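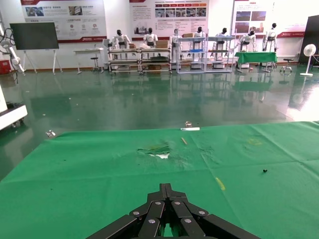 Green cloth with fold creases and a torn patch near the center.

Repairing Holes in Table and Bench Covers

A hole in a flat cover fails outward from its weakest thread. Repair it before the next wash, as agitation in the drum will pull a short tear to several times its length. The method below suits woven cotton, linen and polyester blends of light to medium weight. It does not suit vinyl, oilcloth or knits.

Identify the fabric first

Pull a single thread from inside the hem and hold it in tweezers over a sink. Touch it to a flame. Cotton and linen burn quickly and leave soft gray ash. Polyester shrinks from the heat and leaves a hard bead. Blends do some of both. The result sets the iron temperature and the type of patch. A fusible patch that needs a cotton setting will glaze a polyester cover.

Prepare the hole

Wash and dry the cover without softener. Softener residue weakens the bond of any fusible web. Lay the cover face down on a hard surface and trim loose threads back to sound weave, but do not enlarge the hole to make it neat. Square corners tear again. If the damage has corners, round them with small scissors.

Press out fold creases over an area at least 8 inches wide around the hole. A patch fused across a crease will lift along that line.

Cut and fuse the patch

Cut the patch from the same cloth where possible. The underside of a deep hem is a good source. Match the grain: the lengthwise threads of the patch should run with those of the cover. Allow an inch of overlap on all sides and round the corners.

Cut the web slightly smaller than the patch so that no adhesive reaches the iron. Center the patch on the wrong side, cover with a damp pressing cloth, and press straight down. Do not slide the iron. Hold for the time printed on the web packet, then leave the work flat until cool. Moving it warm is the usual cause of a failed edge.

Stitch

Fusing alone will not survive regular washing. Run a narrow zigzag around the hole from the right side, with a size 70 needle for light cloth and a heavier one for canvas. Keep tension low – a puckered patch wears through at the ridges. Where no machine is available, a close running stitch in two directions is adequate.

Prevention

Store covers rolled on a tube. Repeated folding along the same lines breaks fibers at the crossings. If a cover must be folded, change the fold lines each time. Sand any rough table edge with fine paper and check the underside of trays and pots for grit.

Notes by Leire Collado. Revised 28th September.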